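Grokus tracker: Hand pose drifts and then jumps when the gripper is turned to face the ceiling

Last updated: November

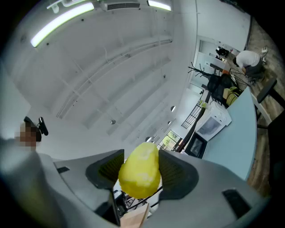
Nadiia Karpenko

Component: pose estimation (visual-inertial)
Status: fix merged, one follow-up open

Hello all, and thank you for your patience with this ticket, which has grown rather longer than I meant it to. I'm writing it up in one go so that whoever picks up the follow-up doesn't have to dig through the chat.

What we were seeing. When the hand-held gripper is pointed forward or down at the desk, tracking is lovely. When it is rolled over so that the wrist camera looks up past the fingers, the pose starts to slide sideways, and after a little while it jumps back in a single step. The replay then shows the fingers teleporting, which is bad for anybody training on it. Sessions with the yellow sponge-like object were the worst, mostly because people like to turn it over and look at it.

My first guess was the clock offset between the camera and the inertial unit, because it's always my first guess. I ran the Jotix calibration again, twice, and got the same offset both times. Sorry to everyone who had to wait for the bench while I did that.

Second guess: too few features. A white ceiling sounds like a desert for a corner detector, but this one has beams, pipes, small screw points, an air-conditioning unit and a few round lamps, and the front end was filling its quota of 300 points without any trouble. So I plotted where the points were, which I should have done on the first morning. A great many of them sat on the edges of the fluorescent fixtures, and another thick clump was on the gripper itself — the ribbed pads, the edges of the fingers, and whatever was being held between them.

The points on the gripper are the real trouble. They travel with the camera, so to the estimator they look like a world that has stopped moving. Our outlier check normally throws them out, but it votes by majority, and with the camera facing up they were getting close to winning the vote. Once the held object fills the middle of the view, the check locks onto the wrong group and we drift until the inertial term complains loudly enough to force a reset. There's your jump.

Siiri Urbonaitė asked (very kindly, after I had already closed the ticket once) why the mask didn't catch this. We do have a mask for the gripper body. It was drawn for the old lens profile, though, and the loader in Plaster falls back to the old profile when the new name has a capital letter in it. No warning, no log line, nothing. I have said a few words to that loader.

What changed:

The mask is redrawn for the current lens and now covers the housing and the full travel of both fingers, with a margin of 30 pixels around the tips.

Plaster stops with an error if the lens profile isn't found. Please don't turn this back into a warning, however tempting it gets.

Points are now spread over a grid, so no single cell can use up the budget. I raised the total from 300 to 900 while I was in there, and the processing time is still comfortable on the bench machine.

The masked area also drops anything between the fingers whenever the opening estimate says they're closed on something. That part is Siiri's idea and it did more good than all of mine.

Results. I replayed the bad sessions through the Tkachenko branch with the new settings. The jumps are gone in all but 2 of them, and in those the drift before the reset is much smaller. Both have a person leaning in very close to the camera on one side, so I suspect we're now picking up points on a shoulder or a sleeve.

Still open: moving people. The static mask can't help there, and I'd rather not bolt on a person detector just for this. I'm going to try lowering the weight of points that disagree with the inertial prediction over a short window, and I'll post plots on this ticket when I have them. If you have a session where somebody walks past or works on the floor in the background, do send me the name of it, even if the tracking looked fine to you.

To rerun your own data, pull the branch, delete the cached feature files (they don't expire by themselves, another ticket for another day) and replay as usual.

Contact the tracker team | © Grokus | Back to top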